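Irka opens orders for tabletop manipulation kit

April 4, 2021

Irka has opened orders for Fudden, a bench kit that pairs a desktop robot arm with a set of pick-and-place exercises built around a toy kitchen. The kit is sold to teaching labs and small research groups that want a repeatable manipulation task without building their own fixtures.

Fudden ships as a single arm with a two-finger gripper, a power supply, a mounting clamp, and the Trorkix control software. The kitchen is sold separately. Irka publishes a mounting drawing that fixes the position of the arm base relative to the countertop, so that recorded motions can be replayed on another bench after a calibration step. The software license covers 2 workstations. Additional seats are priced per year.

The exercise set contains 80 tasks, graded by difficulty. The early ones involve a single object and a single target, such as a block moved from one burner to the other. Later tasks work in and over a pot, where the gripper has to enter from above and the side walls and the range hood limit the approach angle.

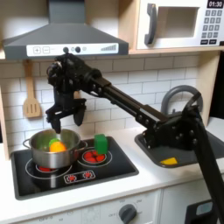
Can the kit be used with a kitchen the lab already owns?
Any toy kitchen with a flat countertop can be used, but the supplied calibration file applies only to the layout in the mounting drawing. Other layouts have to be measured and entered by hand.

Sobia Lashari, product lead at Irka, said the pot tasks were revised in March after test sites reported that the fingers were touching the rim on descent. The default approach height was raised and the closing speed reduced. Both values can be edited in the task file.

The arm is rated for light objects only. Irka advises against liquids, heated surfaces, and metal utensils, and the warranty excludes damage from any of them. Finger pads are treated as a wear part and come in packs of 8.

Hollis, the distributor for North America, is taking orders from schools and companies and lists a lead time of two weeks for the base kit. Replacement joints are stocked separately. Trorkix runs on Linux and Windows; a macOS version is in testing, with no release date given. Task files from the earlier beta can be opened in the current version but must be saved in the new format before they will run.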